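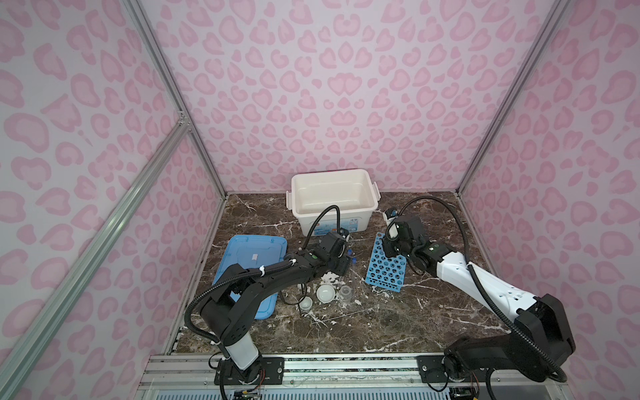 Photo: Plarkitz project pages

Plarkitz is a motion planner for two-arm robot cells, and I've been keeping this entry going since I started using it at Rostlow. It takes a goal for each gripper, checks both arms against each other and against whatever is on the table, and hands back one shared timeline. If you've ever planned two arms separately and hoped for the best, you'll see the appeal!

The planner itself is called Bang (no idea, it came with the name). It tries 2,000 candidate paths per request and keeps the best 3 – the rest go to a log I never read. The default time limit is 500 milliseconds, which I'd leave alone unless your table is really crowded. Glassware goes in as plain cylinders with a bit of padding, and racks go in as boxes. 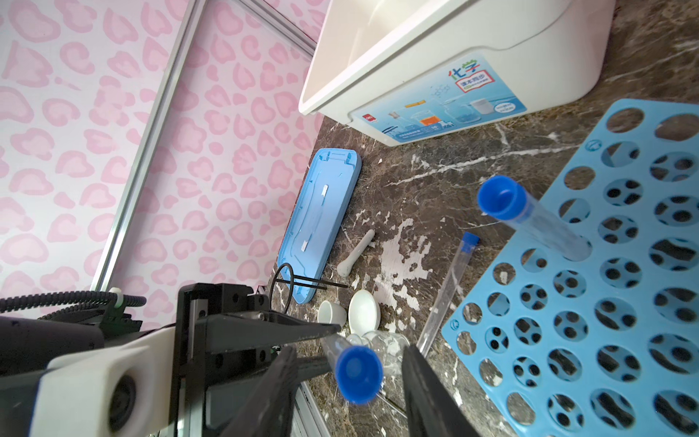 A blue-capped test tube in the gripper, with the rack to the right.

Held objects get attached to the gripper model, so a tube counts as part of the arm until it's let go. Older versions forgot this after a replan, and the fix came over from Flukport, the simulator we share scene files with. The test suite has 154 scenes now, mostly tube and rack ones. Cables still aren't modeled – I keep meaning to start on that in January.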